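Stulon-Pega: demonstrações simuladas de preensão, câmara de punho
README / ficha de dados. Versão de novembro, ainda em rascunho

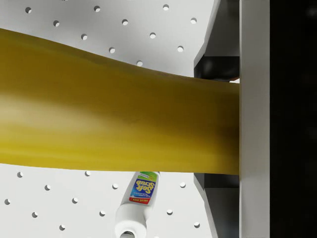 O Stulon-Pega é um conjunto de episódios em simulação para treinar uma política de preensão por imitação. Teleoperação, um braço, pinça paralela. 3,517 episódios no ficheiro principal (3517, o separador vem do script, desculpem). Cada episódio = um objeto-alvo, mais distratores. A câmara de punho é o que dá mais trabalho: no momento em que importa, o alvo está colado à lente e tapa quase tudo. Uma coisa amarela e comprida, quase de certeza a banana, enche a imagem de um lado ao outro, e do frasco de Soft Scrub por baixo sobra o rótulo de pernas para o ar e a tampa. Quem treinar só com esta vista vai sofrer. Usem as duas.

O que vem no pacote
episodios/ : um ficheiro por episódio, imagens + estado das juntas + abertura da pinça
vistas: punho e fixa (a fixa falta em alguns, ver Problemas)
meta.csv : alvo, semente, operador, sucesso sim/não
divisao.txt : treino / validação / teste, por semente e não por episódio
Texto das instruções em português e inglês. O inglês foi traduzido à mão, por isso há variações.

Como foi recolhido
Operador com comando na mão, a ver as duas vistas no ecrã. Sessões curtas, 90 minutos no máximo, depois disso a qualidade cai a pique. Pose inicial do braço sorteada. Fundo: painel branco perfurado, sempre o mesmo. Sim, é uma limitação. A versão com texturas variadas está no ramo Kidon e ainda não foi revista.

Sucesso marcado pelo simulador: objeto preso e levantado até ao fim do episódio. Dexter Marchetti reviu depois uma amostra de 100 episódios a olho e discordou do simulador em poucos, quase todos preensões na pontinha, que seguram mas por pouco. Não corrigimos a etiqueta. Quem quiser ser mais exigente filtra pela força de contacto, coluna fc_min.

Falhas ficam no conjunto. De propósito. Cerca de 79 por cento dos episódios são sucesso, o resto serve para treinar o detetor de falhas ou para deitar fora, como preferirem.

Formato, notas rápidas
- imagens RGB, sem profundidade nesta versão
- ações em deltas cartesianos da ponta da pinça, mais um escalar para abrir/fechar
- abertura normalizada: 0 fechada, 1 aberta (na versão anterior era ao contrário!! atenção a quem reaproveita código)
- tempos em segundos desde o início do episódio
- episódios com pausa do operador foram aparados nas pontas, no meio não

Problemas conhecidos
Vista fixa em falta nos primeiros lotes. O campo vista_fixa no meta.csv diz quais.
Oclusão forte na vista de punho durante o fecho. Os dedos e o alvo tapam o contacto e, em alguns casos, os distratores todos. Não usem esta vista sozinha para etiquetar objetos.
Iluminação demasiado uniforme, quase sem sombras. Transferência para o braço real: fraca sem aumento de dados. Experimentámos na bancada Tinside e a política hesitava mal mudava a luz da sala.
Nomes de objetos duplicados (frasco_limpeza e frasco_lmpeza). É gralha no gerador, os dois são o mesmo ativo. Fica para a próxima.

Usos para que não serve
Medir força a sério. O contacto é simulado e a fricção foi afinada a olho. Também não dá para objetos moles nem para líquidos, os frascos são corpos rígidos.

Carregar
Instalar o pacote szucs-leitor (o leitor do projeto Szűcs, sem acentos no nome do pacote), apontar para a pasta raiz, escolher a divisão. Na primeira leitura constroi um índice, demora. Não interromper, senão é preciso apagar o índice e começar outra vez.

Por fazer
- rever o ramo Kidon
- profundidade
- segunda câmara fixa, do lado oposto
- corrigir os nomes duplicados
- script de visualização decente, o atual só abre um episodio de cada vez

Contacto
Dexter Marchetti, pelas issues do repositório. Indicar sempre o número do episódio e a semente.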